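The Wekex Sideline Whistle, and why I switched
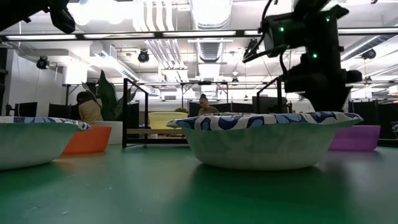 Aranka Mészáros wrote in to say she couldn't hear the old model over a marching band, and would I please stop selling it. Fair enough! I pulled it from the shop the same week and went looking for something louder, and after a lot of squealing in my garage (sorry, neighbors) I landed on the Wekex.

I've worked high school football for 18 seasons, mostly as a line judge, and I've gone through more whistles than I care to admit. Most of them are fine in September. Then you get a cold night in October with the home stands full and the kid with the ball just keeps running, and now you've got a late hit and two coaches yelling at you.

The Wekex is pealess, so there's no little ball inside to freeze or get gummed up. It's got 3 chambers and they're tuned a little apart from each other, which gives it that harsh, buzzy sound that cuts through a crowd. You don't have to blow very hard either. My old one left me lightheaded by the fourth quarter.

What comes in the pack: the whistle, a soft mouth grip (already on, but you can peel it off if you hate those, and plenty of people do), and a black breakaway lanyard. I'd also look at the Flellari finger grip, sold separately. I use it on the wing because I like my hands free, and it fits the Wekex with a bit of pushing. The Lakatos grip does not fit. I tried. I have the cracked plastic to prove it.

Colors are black, navy and orange. Check with your association before you order orange, some of them are picky.

Cleaning: warm water, a drop of dish soap, shake it out, leave it on a towel. Don't put it in the dishwasher!

Price is $16 each. If you're buying for a whole crew, email me first and I'll do what I can on shipping. I can usually get them out in 3 days, a bit longer during playoffs when I'm on the road.

The Pridetura flag pouch is back in stock too, same page as the bean bags.

Page updated October 2004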